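Daklow Bench Top, White Grain, with Three-Sided Surround
Item page and shop notes

Sold by: Pillai
Worktop: pale gray-white, wood-grain texture
Surround: white left wall, white back wall, white right wall
Front: open, with a front board
Loose parts: small wooden cubes, sold separately under the Mitisa name
Page last changed: 24/09/2025

What the maker says

Daklow calls this a "distraction-free work surface for sorting, building and small-parts play." We have sold enough furniture to be wary of the phrase "distraction-free." It is a table with walls on three sides. If you are distracted by the person across the room, the walls will help. If you are distracted by your phone, bring the phone up with somebody else.

The catalog also promises a surface that "stays like new." We have our doubts about that too, and we would ask you to look closely at any light-colored top before you pay for one, ours included. Small blemishes are easy to miss in a catalog shot and hard to stop seeing at home.

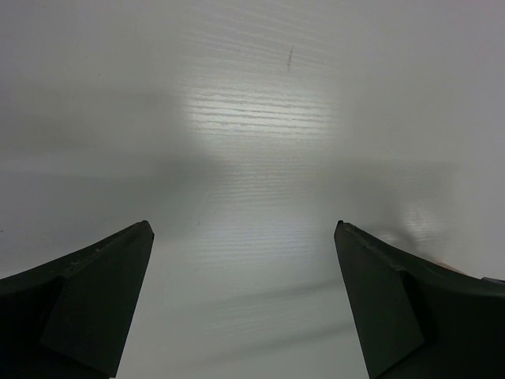

The white top, shown with and without cubes.

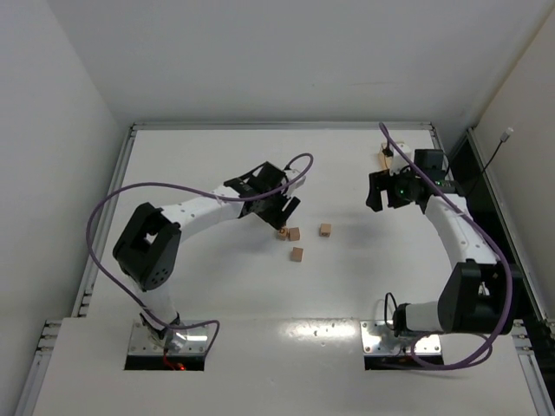 On the grain

The sales sheet we were sent spends a full paragraph on the "natural character" of the finish. We asked Daklow twice whether that means real wood on top or a pattern, and got two different answers. Until we have one in writing, we list it as a wood-grain texture and leave it there. Please don't order it in the belief that you can sand it back and oil it.

Glare is the bigger question for most buyers. A pale top picks up soft reflections, and white walls throw more light back onto it. Under a bright ceiling lamp this may bother you. Under a lamp placed off to one side you get shadows instead, which some people like for close work. Try your own lamp first if you can.

On the walls

Plain white, no hooks, no pockets, no printed grid. Daklow offers a stick-on grid as an extra for $38. We don't stock it. A pencil and a ruler will get you the same lines.

The walls do keep small things from rolling off the back and sides. The front is where you will lose them. A cube pushed toward you has nothing to stop it, and Daklow's answer to this was that users should "work mindfully."

On the cubes

Mitisa sells them in bags of 94, an odd number for a sorting set, as it won't split evenly into groups of four or five. We asked about this as well and were told it was a packing matter. You can use any small wooden cubes you already own. The table does not care whose they are.

Customer remarks

Itzel Cuautle bought one for her workroom and wrote to us in December. She likes how easy it is to see a small wooden piece against the white. She does not like cleaning the inside corners, and says the cloth that came in the box "moved the dust from one corner to the other." She uses an old paintbrush now. We tried that on our own floor model and it works better than the cloth.

Two other buyers sent the table back, one over the color and one over the size of the box it came in.

Eltell coating

You will see an "Eltell protective coating" offered at checkout. It is optional. The leaflet says it was tested over 500 wipes, but doesn't say with what, or how hard anyone was wiping. We leave the box unticked by default and suggest you do the same until there is a better leaflet.

Delivery and returns

Ships flat in one box. Allow 5 working days. Check the top for marks before putting it together, under a good light and from a low angle. Returns are accepted unassembled, in the original box, with the cloth. Yes, they want the cloth back.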